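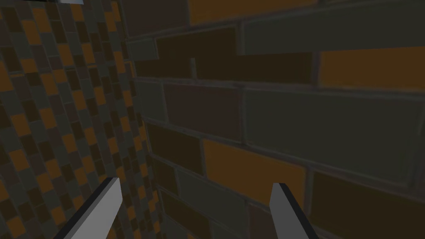 Kadri Kairys
Collections Assistant (Arms), Narkbridge Museum

Antique firearms: store inspection checklist, with comments

Inspected 18 July 2022 with Stojan Begović. I've left my comments under each point for whoever does the next round in October. It's a lovely job and you get to handle some wonderful old pieces, so take your time over it!

1. Every piece proved clear before handling
Done. Stojan opened each action and I looked as well. Please do both, even with the muzzle-loaders – we ran a marked rod down every barrel and compared it with the outside length. All clear.

2. Muzzle pointed in a safe direction at all times
Done. The padded bench is much better for this now that it has been turned round.

3. Serial or inventory number matches the register
One query. The Ozoliņš percussion pistol has its old paper label and its new tag tied to the same trigger guard, and the two numbers don't agree. I think the paper one is from the Ciltthorpe sale. Left both on, note added to the register.

4. Rust, pitting and old oil
Good on the whole. Light surface rust at the muzzle of the pinfire revolver, wiped with a soft cloth and a drop of oil, no abrasive. The flintlock from Ciltthorpe has beautiful engraving on the lock plate under what I took for dirt last year. Do have a look at it with the hand lens, it's a real treat.

5. Stocks and grips
The hairline crack behind the tang of the long fowling piece is no longer than the pencil mark we made beside it. Grips on the service revolvers all firm. One grip screw was a quarter turn loose and has been nipped up by hand.

6. Springs at rest
Two locks had been left at half cock. Both eased down with a thumb on the hammer. Please don't dry fire anything to check it, however tempting (and I know it's tempting).

7. Racks, chains and locks
Rack 9 has a stiff padlock. Graphite helped a bit but I'd like a new one. Chains sound, fixings tight. Keys signed out and back in.

8. Ammunition and powder
None in the store, which is how it should be. The empty powder flasks were opened and checked, then put back in their own drawer. The Indier flask has a really crisp spring – superb thing.

9. Humidity and temperature
Logger read and reset. Nothing outside our limits. Silica gel changed in the pistol drawers.

10. Paperwork
Certificates in date. Insurance schedule still shows the fowling piece at £1000 and Stojan is sure it should be £2000 after the last valuation. He is chasing the letter.

To do before October
New padlock for rack 9
Sort out the two numbers on the Ozoliņš pistol
Valuation letter for the fowling piece
More acid-free tags, small size

Checked and signed: K. Kairys, S. Begović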